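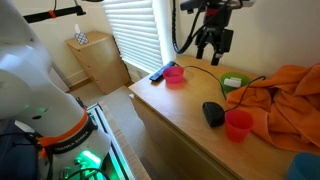

Last edited Mar 31, 2026

Home Explore Threads Saved

1/ Budget thread. Bülent Ateş wants my equipment list for the second station before the quarter closes and I keep getting asked the same stuff in DMs so – doing it in public. Tabletop tidying, one arm, household clutter. That's the whole job. Cups, bowls, a towel, cables everywhere.

2/ First thing, the arm is the line everybody argues over and it's the easy one. You get a quote, you get a lead time, done. Spend your arguing on everything bolted to it and under it. My last sheet had one row for "robot" and one for "misc". Misc ate us alive.

3/ So split it. Arm. Gripper. Base and rail. Cables. Surface. Objects. Light. Spares. If a row says misc, delete it and write down what you meant.

4/ Base: get the metal rail quoted WITH the arm, same PO. We had Wilside for one and Grakel for the other last time and the bolt patterns didn't agree. Two weeks of emails about holes. Two weeks! Adapter plate wasn't in anyones budget.

5/ Cables. Always short. Measure with the arm stretched out to the far end of the table, then add slack for the elbow. Ours loop around the lower part of the arm and there's a coiled one by the gripper, and I'd still order a spare of each. A dead cable stops you just as hard as a dead motor.

6/ Gripper – two fingers, plain. I priced a fancier hand from Zatley and took it back out. Look at what's on the table. Red cup, mouse, a crumpled towel. Two fingers can have a go at all of that. Buy extra fingertips instead, they're the part that gets chewed up.

7/ Surface: furniture, the normal kind. Light wood, flat top. We looked at a lab bench and it cost more than I want to type here. If the task is somebody's bedroom then buy bedroom furniture. Check it doesn't wobble. Check the height against your rail BEFORE you order, I did this in the wrong order in September and don't want to talk about it

8/ Objects get their own row and it's a small one. Bright plastic bowls, cups, a remote, an old corded mouse. Buy 4 of each, same color, same store, same day. The pink bowl you like will be discontinued by the time you crack it.

9/ Soft stuff: towels. Get the same orange one in multiples and wash them all together so they fade together. Nermin Ağca's idea and I'm stealing it for the sheet.

10/ Light. This is where I got it wrong so read this one. I wrote "blinds – already have" and moved on. Closed white blinds still let a lot of day through, you get a bright line at every slat. Budget for blackout shades AND lamps, or accept that your morning and your afternoon are different rooms. $600 in the new sheet for shades plus two lamps. Was $0.

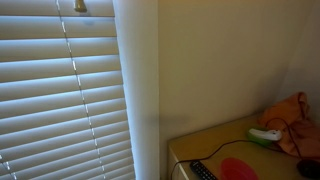 11/ Walls, while we're on it. Plain beige, matte, leave them alone. Somebody quoted us for a printed backdrop. No.

12/ Spares and service. I'm putting 32 hours of outside help in for the year, through Ersoy, prepaid. Sounds like a lot until the first bad joint error. If you don't use them you can usually turn them into a training day, ask before you sign.

13/ Lead times matter more than discounts btw. Sort the sheet by delivery date, then look at the prices. No point saving on a rail that shows up after the arm has been sitting in its crate for a month.

14/ Things I cut: second monitor, rolling cart, the nice chair. Things I did not cut: fingertips, cables, shades. Bülent will try to cut the shades. Shades stay

15/ Will share the blank sheet once I've taken our numbers out of it. If you've bought a rail recently tell me who from and how long it took, I'm still collecting quotes – replies are better than DMs

32 reposts 4 quotes Share Save thread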